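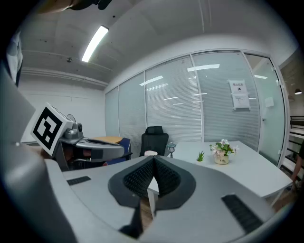
Dillville workshop delays second order of hand-held grippers

The automation group at Nyberg has put off the larger part of its gripper purchase until the next budget round, and will extend its present stock with spare parts in the meantime. The decision was set out in a purchasing note sent to departments in March.

The original request was for 11 hand-held grippers, to be bought as a single lot from Zernitis. The revised order covers two complete units and a set of wear parts. The remaining nine stay on the plan as an option, with no delivery slot reserved.

Agata Russo, who manages equipment spending at the Dillville site, said the unit price was within the limit but the running costs had not been worked out when the request was first made. Finger pads, printed marker cubes, memory cards and cables had been entered as one line under general stores. They now have their own line, charged to the project that uses them.

"We were approving the tool and then paying for it again in small amounts through the year," Russo said. "The two figures should be on the same sheet."

The grippers are used in pairs, one in each hand, to record handling tasks that are later used to train fixed robot arms. A fault in one tool therefore takes two out of service unless a spare is at hand. The purchasing note sets the spare level at one complete unit for each pair in regular use, down from the two requested by the technical staff.

Pads are the main consumable. Records kept by the group show 113 pad changes over the last budget year, most of them on tools used for kitchen and packing tasks. Office and tabletop work gave a much lower rate. The group has asked for pads to be held in stock at Dillville, as the present practice of ordering them per job adds a wait of six working days.

Marker cubes are to be printed on site. The note requires that every cube be measured after printing and the size written in the tool log, and that a cube with a worn or scratched face be replaced before the next recording. Cubes of the older size may be kept for spares but must not be mixed with the new ones on the same pair.

Ah-rin So, who runs the recording sessions, said the smaller order could be managed if bookings were spread more evenly. Requests now tend to fall in the same few weeks, shortly before project reviews. A shared booking sheet will open in the spring, with morning and afternoon slots, and tools will have to be back on charge by 5 pm.

So has also asked for calibration time to be included in the cost of each session. It is at present carried out by whoever is free and is not charged to any project. The purchasing note accepts this in principle and leaves the rate to be agreed with the finance office.

A rival offer from Lastov was considered. It included a longer guarantee and a lower price for the full lot, but the mounting pattern for the camera differed from that of the existing tools and would have required a second set of calibration files. The group estimated that the saving would be used up in staff time during the first year. Lastov has been invited to quote again if the remaining nine units go ahead.

Floor space is not included in the plan. Recording will continue in ordinary rooms at the site, booked in the usual way, and no money has been set aside for a fixed recording area. A separate request for lockable storage and a charging cabinet is with the facilities office.

The two new units are due for delivery before the end of the current budget year. Departments wishing to use them should send their expected hours and type of task to So, with a cost code.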